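Praxisleitfaden „Greifen ohne Schaden“ von Brirkar, zweite Ausgabe – eine Besprechung

22. August 2022

Wer Roboter an Obst lässt, findet in den gängigen Sicherheitsnormen viel zum Schutz des Menschen und wenig zum Schutz der Ware. Diese Lücke will der Leitfaden von Brirkar schließen. Er hat 200 Seiten, ist in 16 Kapitel gegliedert und richtet sich an Betriebe und Labore, die mit Zweifingergreifern an druckempfindlichen Stücken arbeiten. Ich habe ihn fünf Wochen lang neben der Anlage liegen gehabt und danach gearbeitet.

Am besten ist das Kapitel über die Griffkraft. Es schreibt keine festen Werte vor, sondern ein Verfahren: mit der kleinsten Kraft beginnen, stufenweise erhöhen, nach jedem Versuch die Schale ansehen und den Befund eintragen.

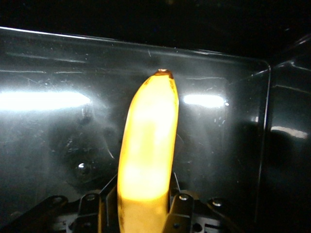 Das Formular dafür liegt als Kopiervorlage bei und ist brauchbar. Schade nur, dass die Spalte für Vorschäden fehlt. Druckstellen und Flecken, die ein Stück schon vor dem ersten Griff hat, gehören ins Protokoll, sonst wird später alles dem Greifer angelastet. Bei Gunska ist diese Spalte seit Jahren Standard.

Kapitel 7 behandelt die Ablage. Verlangt werden feste Behälterpositionen, ein freier Anfahrweg und eine matte Arbeitsfläche. Die Begründungen sind knapp und nachvollziehbar. Weniger gelungen ist der Abschnitt zur Beleuchtung, der sich auf eine Mindesthelligkeit beschränkt und über Blendung an durchsichtigen Abtrennungen kein Wort verliert.
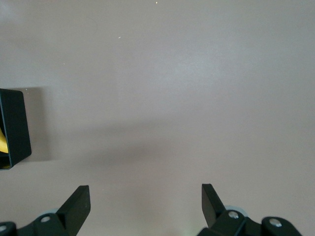

Zur Startstellung macht der Leitfaden klare Vorgaben. Jeder Durchlauf beginnt mit geöffnetem Greifer über freier Fläche, der Behälter steht seitlich davon. In der Handkamera sieht das so aus, wie es sein soll: zwischen den Fingern nur Tischplatte, der schwarze Kasten links am Rand. Auch der weiche Schatten quer über den Tisch ist zu erkennen, und zu Schatten hätte ich mir wenigstens einen Absatz gewünscht. Der Leitfaden von Lacerda widmet dem Thema ein eigenes Kapitel.

Bei zwei Armen an einem Tisch gilt nach Brirkar: Einer arbeitet, der andere bleibt außerhalb des gemeinsamen Bereichs. Das ist streng, für kleine Zellen aber richtig. Die Regeln zur Kabelführung – am Arm entlang, nie über die Ablage – stehen leider erst im Anhang. 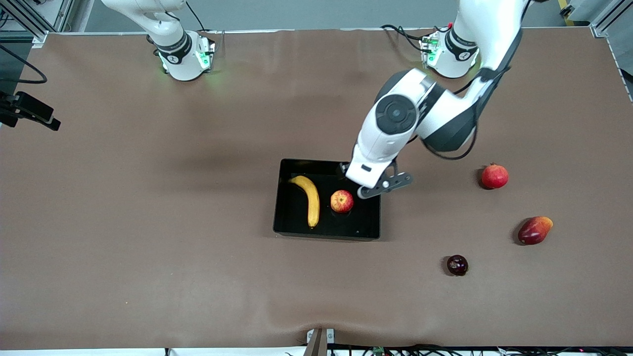
Ein Greifer über der Ablage mit Banane und Apfel, weiteres Obst rechts daneben.

Zur Handhabung: Die Ringbindung bleibt flach liegen, das Register ist ordentlich. Die Prüfliste auf der letzten Seite lässt sich heraustrennen. Einige Verweise führen noch auf Seitenzahlen der ersten Ausgabe, eine Korrektur ist für Dezember angekündigt.

Für neue Anlagen empfehle ich den Leitfaden. Wer bereits nach Lacerda arbeitet, braucht nur die Kapitel zur Griffkraft und zum Zweiarmbetrieb.

Weitere Besprechungen
Gunska Prüfprotokolle für Greifversuche
Lacerda: Licht und Schatten in der Roboterzelle
Basevico Kraftmessdose im Alltag
Kennzeichnung von Arbeitsbereichen – drei Hefte im Vergleich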